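Section 4. Teaching a Kitchen Task by Hand

By now your Peltholm arm should be bolted down, powered up and paired with the Vuvenby hand controller. If it isn't, please go back to Section 3 and take your time with it, and we'll still be here when you get back. From this point on you will be the teacher, and the arm will be learning from the way you move it.

4.1 Getting the counter ready

1. Choose one small task. Moving a piece of fruit from a plate to the cutting board is a lovely first one, and much kinder to a beginner than anything with a lid.
2. Leave the kitchen looking like a kitchen. Mugs, canisters, the bread box, the toaster and the paper towels can all stay where your household keeps them.
3. Unplug any toaster or toaster oven within reach of the arm, and let it cool completely.
4. Put knives and open glasses away in a drawer. 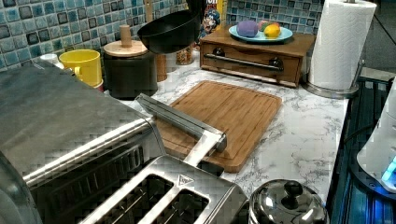
Viola Ferri wrote to us that she used to clear everything off before each session, and then her arm would hesitate the moment a cereal box came back. She now teaches with the breakfast things out and would like this manual to say so more loudly. We are happy to oblige: please teach on the counter you live with!

Note: If you do move things between sessions, move them a little, the way a family would. A few inches this way or that is plenty.

4.2 Recording a demonstration

1. Hold the controller loosely in your usual hand and press the side button once. Wait for the double beep.
2. Guide the arm to a spot above the item, pause for a breath, and then come down slowly. If you are teaching by hand instead, hold the arm by the padded collar and never by the fingers of the gripper.
3. Close the gripper with a gentle squeeze of the trigger. You don't need to pinch hard (most people do at first, and plums suffer for it).
4. Lift, travel across the counter and lower the item onto the board.
5. Open the gripper, back straight away from the item, and press the side button again to save.

Caution: Keep your free hand, long sleeves and any curious pets out of the arm's reach while the side light is on. If anything feels wrong, let go of the trigger and press the red stop button on the base.

4.3 Checking the wrist view

Open the Sostetti viewer and choose Wrist from the menu on the left. Play back your last demonstration at half speed, paying special attention to the moments when the arm passes low over the board.
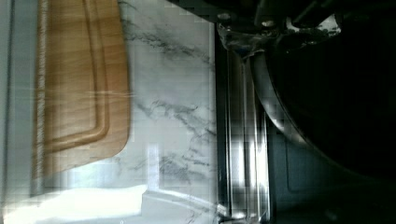

A little blur while the arm is traveling is fine, and so is part of the gripper showing at the side. What you want to avoid is blur at the moment of the grasp, so if you find it there, delete that demonstration and record it again with a longer pause. Bright sun on a pale countertop can also wash out the edges of things. Drawing the blind halfway usually helps.

4.4 How many demonstrations?

Plan on 20 for a simple task and 50 for one with two or more steps. Stop for a rest whenever your wrist gets tired, as tired demonstrations tend to be jerky ones. The arm keeps your place, and you can pick up again after supper or next week.

If the viewer shows code 1413, the storage card is full. Copy your sessions to a computer before clearing it, then restart the viewer and carry on with Section 5.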